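Finish for a light wood tabletop - hardwax oil or water-based poly?

Umik
Posted 6:28 AM

Refinishing a light wood work table. The top is 1220 mm on the long side and 28 mm thick. I took the old finish off with 80 grit, then 120, then 180, and vacuumed between grits. Requirements: keep the pale color, tolerate daily use, and allow spot repair without stripping the whole top. I have ruled out oil-based poly due to ambering.

Grain runs the long way, in wavy lines with a slight pinkish-tan cast that I would like to keep.
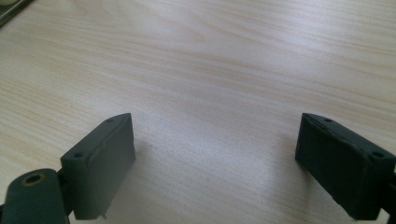
Fedstead
Water-based poly, matte, three coats. Hardwax oil will darken pale wood by a visible amount unless you buy the version with white pigment in it, and the pigment flattens the grain. Raise the grain with a damp cloth first, let it dry overnight, then knock it back with 220 by hand. Skip that step and the first coat will feel like a cat's tongue.

Iordache
Disagree on the poly. The OP asked for spot repair, and a film finish does not spot repair. You get a witness line at the edge of every patch. I have had pigmented hardwax oil on a bench for 6 years and have redone the front edge twice, no sanding of the rest. Color shift was minor.

Fedstead
A bench in a shop is not a table with coffee on it. Standing water left a ring on my oiled top after one night. Same top in poly, no ring.

Iordache
How long did you let it cure? Dry to the touch is a day. Full cure is more like two weeks, longer in a humid August.

Fedstead
Four days. Fair point, but the cure time is a cost too.

Zonimau
Whatever you pick, stop at 180 for the oil. At 220 and up the surface takes less of it. Also do the underside. A 28 mm top sealed on one face only can cup - mine moved enough to rock a level.

Umik
Can leave it unused for 16 days, so cure time is not a problem. Going to run both on offcuts, pigmented oil at 180 and matte poly at 220, with a wet glass left on each overnight after cure. Underside gets the same coats as the top.

Zonimau
Label the offcuts on the back. Pencil, not marker - marker bleeds into the finish.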